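Forum > Ladentechnik > Planung und Budget
Thema: Regalroboter für Haushaltswaren, lohnt sich das?

arnulfo_h schrieb:
Guten Tag zusammen, ich plane für unsere Filiale in Lunen das Budget vom nächsten Jahr. Wir führen Küchenhelfer, Backformen und viel Kleinware in Blisterpackung. Stukon bietet einen Roboter zum Einräumen an, Miete 1571 Euro im Monat, Wartung inklusive. Mindestlaufzeit ist 44 Monate. Hat jemand damit Erfahrung?
Arnulfo Huamán

regalmeter8 schrieb:
44 Monate würde ich niemals unterschreiben. Frag nach einer Testphase. Bei Kartons gleicher Größe geht das gut, aber Blister rutschen und fallen um.

W.Inga schrieb:
Ich sehe es anders als mein Vorredner. Wir haben seit September ein Gerät von Rengifo und die Blister sind kein Problem, wenn der Greifer mit Sauger bestellt wird. Der Aufpreis dafür stand bei uns leider erst im zweiten Angebot — bitte genau lesen.
Wilmer Inga

regalmeter8 schrieb:
Und wer legt die Ware gerade, wenn Kunden sie verschoben haben? Bei uns macht das weiterhin ein Mensch. Diese Stunden muss man in die Rechnung hineinnehmen.

W.Inga schrieb:
Das stimmt, diese Stunden bleiben. Wir sparen vor allem beim Auffüllen am Morgen.

arnulfo_h schrieb:
Danke an beide. Ich werde bei Stukon nach dem Sauger fragen und auch ein Angebot von Uvberg holen. Unsere Regale bleiben wie sie sind, das Budget für neue Böden habe ich nicht. An solchen Fächern wird bei uns gearbeitet: 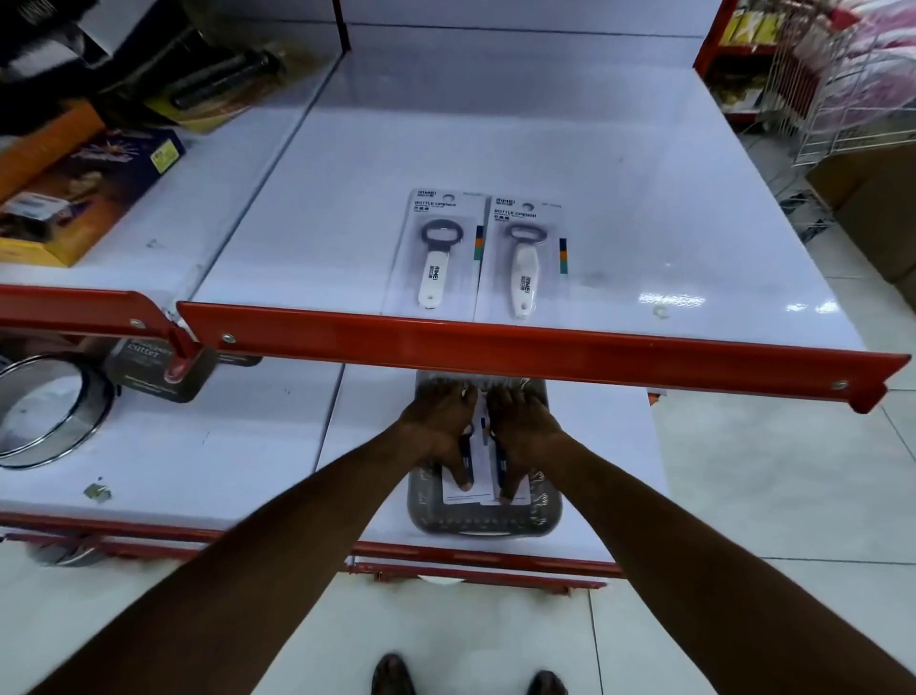 kassenbon10 schrieb:
Was sollte man vor der Unterschrift schriftlich vom Anbieter verlangen?

W.Inga schrieb:
Den Gesamtpreis über die ganze Laufzeit mit Greifer, Einrichtung und Schulung, dazu die Reaktionszeit bei einer Störung und die Bedingungen für eine vorzeitige Kündigung.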